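4.3 Adding an anthology to your Edusgate catalogue

Use this section for any book holding stories by more than one author, or linked stories by a single author.
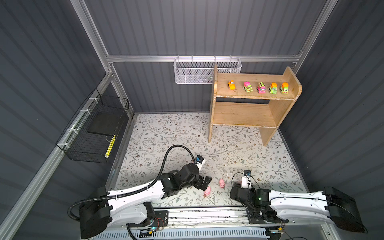 Before you start, check that the parent title has an ISBN and that your licence covers story-level records. The Ernex licence is limited to 200 titles.

1. Open Catalogue > New Title and select Collection.
2. Enter the editor's name in the Editor field. Leave Author blank.
3. Select Add Story for each piece. Enter the title, author and starting page.
4. To link recurring characters, open the Characters tab and tick each story in which the name appears.
5. Set Genre at the story level. Horror and Ghost Story are separate entries.
6. Select Save, then Rebuild Index.

Note: Story titles longer than 30 characters are shortened on spine labels — the full title is kept in the record.

Caution: Changing Collection to Novel deletes all story records. Export a backup first.

Reviews imported from Prakemex attach to the parent title only. See section 4.5 to reassign them.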